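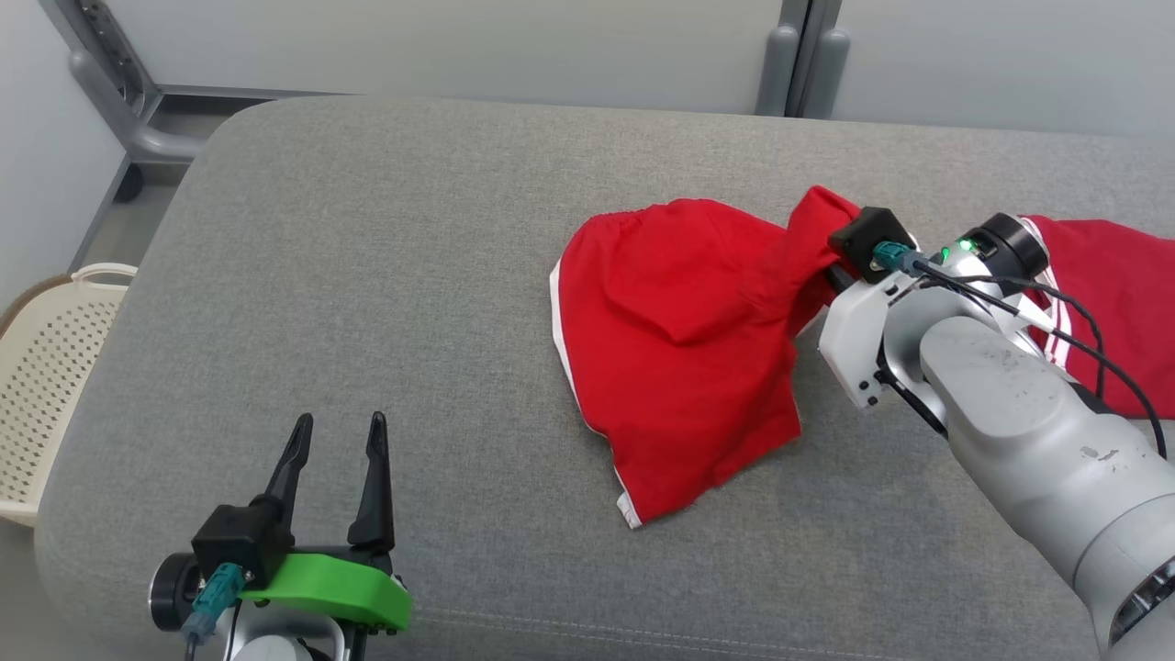

3. Cómo preguntamos por la ropa que se queda en casa

Boris Ondrejka y Neusa Marinho
4 ago. 2023
Imprimir | Enviar por correo electrónico

Voy a contar esta parte en primera persona porque las entrevistas de Brunurcombe las hice yo (Boris), y Neusa dice que se me nota hasta en las tablas. Queríamos saber cuánto tiempo pasa una prenda deportiva guardada antes de que alguien decida darla, venderla o convertirla en trapo. Parece una pregunta sencilla, ¡y vaya si me equivoqué al redactarla!

La primera versión del cuestionario decía «¿cuándo dejó de usar esta prenda?». La gente se me quedaba mirando. Un pantalón corto de cuando jugabas al balonmano no se deja de usar un día concreto: pasa a ser pijama, luego ropa de pintar, luego vive en el fondo de un cajón. Así que en febrero cambiamos la pregunta por «¿cuándo se la puso por última vez, para lo que fuera?» y repetimos las visitas ya hechas, con mucha paciencia por parte de los hogares y bastante café por la mía.

Al final reunimos fichas de 2748 prendas en dos localidades, Brunurcombe y Pileck. De ellas, 800 eran de deporte, y con esas trabajamos en el resto del artículo. Dejamos fuera el calzado (lo siento, Fumiko) y todo lo que llevara menos de un año en la casa. Fumiko Kubo revisó las fichas dudosas, sobre todo las de chándales sueltos, que cada familia clasificaba a su manera.

Figura 1. Prenda roja con ribetes y franjas blancas.

El tejido lo anotamos a partir de la etiqueta cuando la había. Si estaba cortada o ilegible, poníamos «sin dato» y a otra cosa; Alfie Haslam probó a identificarlo al tacto con 10 prendas y acertó tan poco que abandonamos la idea esa misma tarde. La goma de la cintura, en cambio, sí la puntuamos siempre, porque en Pileck salía en casi todas las conversaciones: «está nuevo, pero se me cae».

En la sección 4 comparo las respuestas de los dos sitios y explico por qué los armarios compartidos nos obligaron a rehacer el modelo.

Artículos recientes
- Esteves: mercadillos de barrio y precios de segunda mano
- Remendar en casa, un estudio de hogares en Truvisby
- Baoshan Meng: notas sobre el uniforme escolar heredado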